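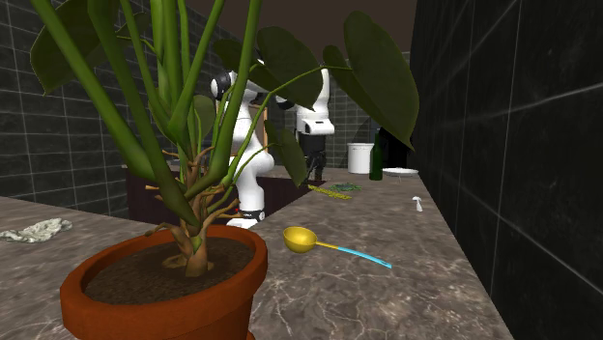 Student Project Report: Equipment Plan for the Kitchen Arm
Heledd Wogan and Helmut Harms, 2 June 2023

We use cookies to improve your visit. Accept / Settings

Our group was asked to plan the purchase of one robot arm with gripper for the kitchen laboratory at Elldale. Until now we have worked only in simulation, and this costs us nothing except computer time. The question of this report is which parts we must buy first.

The budget is 1,740 dollars for all parts besides the arm, which the department will pay for separately. In January we received two offers for the gripper, from Cisternas and from Onddale.

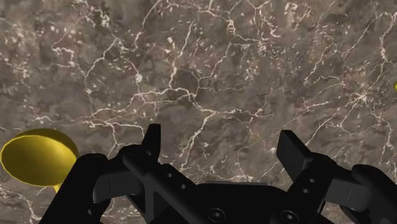 The offer of Onddale is cheaper by 362 dollars, but the delivery takes seven weeks and spare fingers are not included. Our supervisor, Carleen Ngata, advised us to compare the price with spare fingers, and we have asked Onddale for a new quotation.

A wrist camera is also on our list. We propose to order it after the gripper, when the mounting plate is known. The cables we can borrow from Llinos Parri until autumn.

Contact: Elldale Student Projects | Back to top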